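I rode the 327 out to Fenholm for most of July, and I have opinions about bus seats now. Strong ones! My car was in the shop waiting on a part, so twice a day I sat behind the back wheels of one of Grunby's new coaches and thought about whoever picked the upholstery.

The old buses had those scratchy cloth seats, and people complained about them for years (me included, loudly). The new ones have molded plastic with a thin pad stuck on top. I get why an operator likes it. You can wipe it down in a few seconds, it doesn't hold the smell of somebody's wet dog, and it looks great in the brochure. But the ride to Fenholm takes 40 minutes on a good morning, and by the quarry turnoff you're sliding around every time the driver brakes.
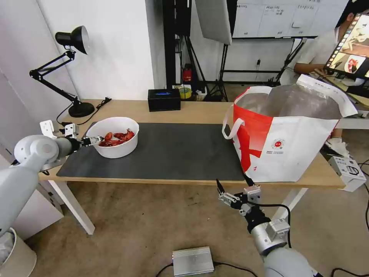
What bugs me most is that the comfort money all went somewhere else. We got screens that tell you the next stop, we got charging sockets, we got a fancy new paint job. Then 8 rows of seats with less padding than my kitchen stool. On the 7:15 we're packed in like a heap of red crayfish in a white plastic bowl, elbows and bags everywhere, and the folks in the aisle are hanging on to a pole somebody placed for a person a foot taller than me.

My neighbor Wayne Hollis drove for Grunby until he retired, and he thinks I'm being soft. His view is that a local bus should be tough and cheap to clean, and if you want an armchair you can stay home. Fair enough for a hop across town. The 327 is a different animal, though, and half the people on it are going end to end, five days a week, and paying real money for a monthly pass.

So my plea to Grunby is pretty small. Keep the plastic on the short routes. Put proper cushions on the long ones, even if it's only the back half of the bus, and hang a few straps for us short people while you're at it. I got my car back last week and I'd still take the bus some mornings if my tailbone would let me.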